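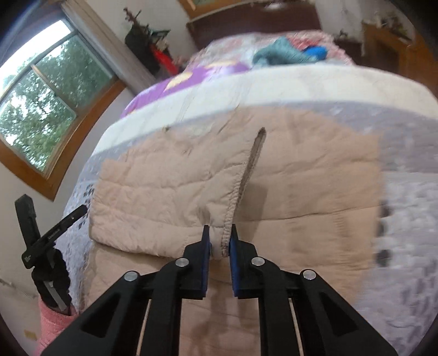

I'm Siwan Watkins, and I'm thrilled (and a bit short of sleep) to tell you that Clillimley Basketball Club has a new main sponsor. Akuno has signed on for 2 seasons, which means the women's and men's teams both stay in the league and both keep their home court. Anyone who sat through our spring games knows how cold that hall gets, and I've spent plenty of Sundays on the bench in a quilted puffer jacket with ribbed cuffs, pale beige and not remotely in club colors. Part of the Akuno money goes straight into the heating!

The talks ran most of June and I won't pretend they were fun. Our last deal, with Lykkegaard, had ended and we'd had a couple of offers that would have meant dropping the women's side. The board said no to both. Then we put the Akuno offer to the members, and 228 of them voted, with only 71 against — most of those wanted a longer deal, and I get it, so did I.

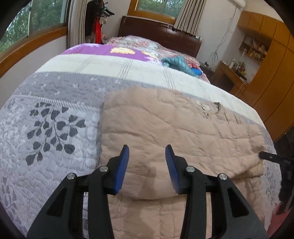

Beige quilted jacket on a grey and white bedspread.

Cameron Pirihi is staying on as head coach, which I know is what half of you have been emailing me about. "I told Siwan I'd stay if both teams stayed," he says. "They did, so I've got practice plans to write."

Season tickets go on sale Sunday at 10 a.m. from the front desk at the hall, and there'll be around 200 of them to start with. If you had a seat last year it's held for you until the end of the month, so please don't panic-call the office. Youth tryouts go ahead as planned, same court, same time.

Press questions can come to me, Siwan Watkins, club president, through the Clillimley office. I'm at the hall most evenings after six.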